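Reijo Saarinen has moved the same office chair 84 times since June and would like it noted that the chair is no closer to where he wants it.

He builds in the back half of a shared workshop in Suddale, where the rent is low and the concrete floor is, he says, "flat if you don't own a marble." The project is called Grarov, after a dog in a cartoon he may have misremembered. It's meant to end as a two-armed machine that tidies a room after people have gone home. For now it's a pair of hand-held grippers with a marker cube on each, and Reijo.

"The arms are the expensive part, so I started with the hands," he says. "I do the job myself, wearing the camera, holding the grippers. The cubes tell the software where each hand is. Later a machine gets to copy me, poor thing."

Why a chair? He had planned on cups.

"Everybody does cups. A cup sits there. A chair has opinions. You pull on one side and it swings around and looks at you."

The trick he settled on is to take hold of the curved back in two places, one gripper well over to each side, and keep the pair level while pulling. He is strict about the level part. His first attempts went for the armrest, and he still has the bruise list.
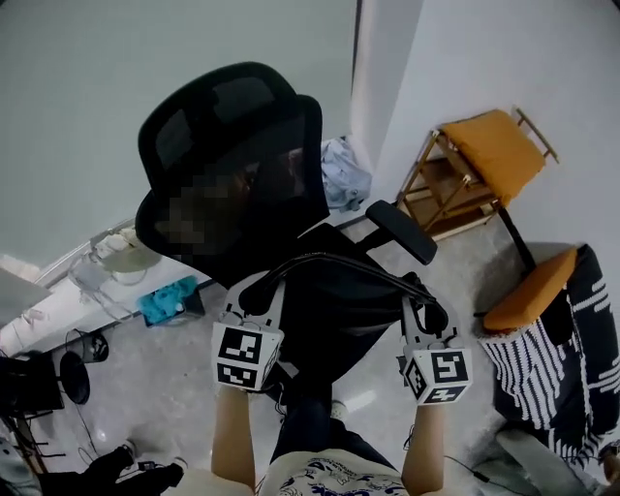
*Both grippers on the chair back, under the headrest.*

The fingers are thin and black and he has redrawn them 3 times. The first set came from a pattern he found through Cunha, a parts swap run out of somebody's garage two streets over. "Lovely fingers. Very elegant. They'd have been great at holding a letter."

His goal is 1000 recorded moves before he spends a cent on motors. I did the subtraction out loud, which he didn't enjoy.

"I know what 84 is," he says. "Eighty-four is a start. Also I threw out a whole evening where I'd put the left cube on turned the wrong way. The software thought my wrist was on backward. It was very calm about it."

The other people in the building mostly work around him. The woman who runs Nendanari, the upholstery business up front, has asked whether the finished machine could carry a sofa. Reijo told her to ask again when it can carry a cushion.

I asked what he'd do differently. He thought about it long enough to drink half a coffee.

"Lighter grippers. Your forearms go first. And I'd have picked a chair I liked, seeing how much time we spend together."

He had another twenty minutes before his shift, so he picked up the grippers and went back to work.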